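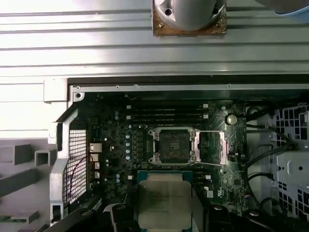

Does the processor have to come out before the memory is tested on one of these desktop boards?

Test the memory first with the processor in place. Pull the CPU only if the fault stays the same with each module tried alone in the first slot.

Ticket: desktop tower, no POST after processor swap
Queue: Clikport bench repair
Opened: 25 October 2026
Assigned to: Fereshteh Mirzaei
Status: Resolved

Reported problem
Customer site is the Medina office. Tower was upgraded with a replacement processor from Priltis stock. Since then the fans start, run for 3 seconds, stop, and start again. No video, no beep. The old processor was returned in the same box and is marked as known good.

Initial checks
Power cord and wall outlet good. Front panel button not sticking. Removed the add-in card and tried onboard video, same result. Disconnected both drives, same result. Tested memory modules one at a time, same result in every case. Supply voltages checked at the board connector under load and within limits.

Log, entry 1
Laid the case on its side with the open side up and removed the heat sink. Paste had been applied over old paste and had run past the edge of the lid on one side. Cleaned with isopropyl alcohol and lint-free wipes. Opened the retention frame and lifted the processor straight up. No paste on the underside. Contact pads clean under the magnifier. 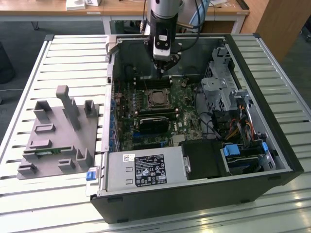
With the heat sink off, the socket can be checked from all four sides. Move the light, not the case. Bent contacts show up as a break in the pattern when the light comes in low, and they are easy to miss from directly above. Found one contact leaning toward its neighbor near the corner. Straightened it with a fine probe under magnification. Took almost 19 minutes including rechecks.

Log, entry 2
Refitted the old processor first, to keep the number of changes down. Matched the corner mark, lowered it level, closed the frame. New paste, heat sink tightened in a cross pattern. One memory module only. Machine posted and went to setup. Board firmware is from before June and does not list the replacement processor.

Log, entry 3
Updated firmware with the old processor installed. Powered down, unplugged, held the power button to drain the supply. Swapped in the replacement processor. Machine posted on the second try – the first restart is normal while memory settings are relearned. Added the remaining modules, then the drives, then the card, with a boot between each step.

Stress test
Anero load test, 1000 passes, no errors. Highest processor temperature 79 C with the side cover on. Idle temperature normal.

Cause
Two faults together: bent socket contact and outdated firmware. Either one alone may have given the same symptom, so I can't say which the site was seeing at first.

Notes for the site
Update firmware before changing the processor. Clean off all old paste before applying new. If the socket is left open for any length of time, put the plastic cover back on it. Do not wipe the contacts with a cloth or swab.

Parts used: thermal paste, wipes. No board replacement. Old processor returned in an antistatic tray, labeled with the ticket number.

Closed by F. Mirzaei. Reopen if the restart loop comes back.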